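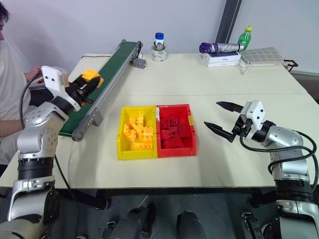

*Figure 4. Yellow and red parts bins side by side on the work table.*

## 4. Setting Up the Sorting Table

This section covers assembly of the Pondex two-leaf table, placement of the bins, and the first label run. Complete Section 3 (Unpacking) before starting. Two people are required for steps 3 through 5.

### 4.1 Before you begin

The table needs a level floor and a clear space of 300 cm along the wall. Do not set it up over a floor vent or on carpet with a loose pad.

Tools required:

- 5 mm hex key (supplied)
- Spirit level
- Soft cloth or blanket, large enough to cover one leaf

Tables shipped before August use the older Drodanent leg bracket. The bracket has a single bolt hole and does not accept the cross brace described in step 4. Order the replacement set, part 228, and do not load the table until it is fitted.

### 4.2 Assembling the table

1. Spread the cloth on the floor and lay both leaves on it, top side down. Check that the edges marked A face each other.
2. Attach one leg to each outer corner. Turn the bolts by hand until they stop, then back them off half a turn.
3. Slide the leaves together until the alignment pins seat. A thin seam between the leaves is normal. If a fingernail catches on it, separate the leaves and check the pin holes for packing dust.
4. Fit the cross brace. The short end goes toward the wall.
5. With one person at each end, lift the table and turn it upright. Lift by the leaves only.
6. Tighten all leg bolts, working diagonally.
7. Place the level across the seam, then along it. Adjust the feet until both readings are true.

> **CAUTION:** Keep fingers clear of the joint in step 3. The leaves close suddenly when the pins line up.

> **CAUTION:** Maximum evenly spread load is 50 kg. Do not sit or stand on the table.

### 4.3 Placing the bins

1. Wipe the tabletop and let it dry.
2. Set the first bin near the center of the table.
3. Set the second bin against it so that the walls touch. Do not straddle the seam.
4. Fill each bin with one color only. Mixed parts go in the overflow tray until they are sorted.
5. Leave the lids off during sorting. Replace them before moving a bin.

Parts may lie in any direction. Stacking or lining them up in the bin does not improve capacity and slows picking. Fill to 1 cm below the rim at most.

**Note:** Bins of other makes can be used if the base is flat. Bins with feet or casters will mark the surface.

### 4.4 Labels

Ginditz label stock is supplied on a roll of 108. Apply labels to the outside of the short wall, centered, after the bin has been at room temperature for one hour. Labels applied to a cold bin lift at the corners.

To remove a label, warm it with a hair dryer on the low setting and peel slowly from one corner. Do not use a blade.

Enter each label number in the Hadgu stock sheet before the bin goes into use. If a number is entered twice, the sheet keeps the later entry and marks the earlier one in gray. Delete the gray line by hand.

### 4.5 Care

| Item | Interval | Action |
|---|---|---|
| Tabletop | Daily | Wipe with a damp cloth |
| Leg bolts | Monthly | Check and tighten |
| Bins | Monthly | Empty, wash in warm water, dry fully |
| Feet | After each move | Re-level |

Do not use acetone or abrasive pads on any surface. Small scratches in the tabletop do not affect use and are not covered under the warranty.

Section revised 5 October 2025, H. Wouters. Continue with Section 5, Overflow Tray and Shelf Rack.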